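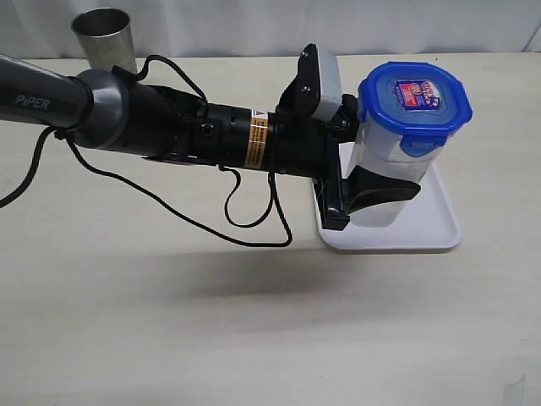
# Recording pick-and-place demos that a policy can learn from

Moving a lidded canister onto a tray is a job a toddler can do while thinking about something else. Teaching an arm to do it takes a few hundred demonstrations and most of your afternoon. These notes cover the recording side for the Vavum tabletop station. Training is on a separate page, with its own disappointments.

## Before you start

- Wipe the table. Smudges are features now.
- Close the curtain behind the table and leave it closed for the whole batch. The Norov set was recorded with it half open, and the resulting policy was superb until sunset.
- Run the arm through its full range once by hand and watch the cable. It needs enough slack for the wrist to turn, and not so much that it snags a lid on the way past.
- Start the recorder, check that joint states and video are both arriving, and then check again.

## Recording an episode

1. Put the tray down first, then the object. Move both a little between episodes. You will believe you are placing them at random. You are placing them in the same 4 spots, so use the printed position sheet.
2. Return the arm to its home pose and wait for the beep.
3. Approach at one steady speed. If you stop midway to think, the policy will learn to stop midway, without the thinking.
4. Close the fingers low on the body of the container, somewhere in the lower half. Grabbing by the lid works right up to the day the lid isn't snapped on.
5. Lift, carry, lower. Let the base touch the tray before you open the fingers. Dropping it from a small height looks fine on video and teaches a bad habit.
6. Back straight out, go home, press save.

An episode should run between 6 and 15 seconds. Longer ones usually contain a sneeze.

## What to keep and what to bin

Keep the ones where you missed slightly and corrected. Those teach the arm what to do when it's off by a finger's width, a place it will be spending a lot of time. Tag them `recovery`.

Bin anything where your hand enters the view, the object tips over and stays over, or the gripper closes on nothing and you carry on out of pride. Tag first, delete later; the Mellik script reads the tags and moves rejects to a holding folder for a week.

Frosted plastic deserves extra episodes. It has soft edges on camera and blends into pale tables and white trays, so we record 3 passes per position with it against one for the steel cups. A bright lid helps, and a policy that has only seen blue lids will go looking for blue lids. Swap them.

## How many is enough

The Rizzi batch ended at 1,042 episodes, and the curve had gone flat at around two thirds of that. Varied positions were worth more than the extra count. If your own curve flattens early, change the object or the light before you record another hundred of the same thing.

Take a break every half hour. Tired operators get jerky, and jerky is very easy to learn.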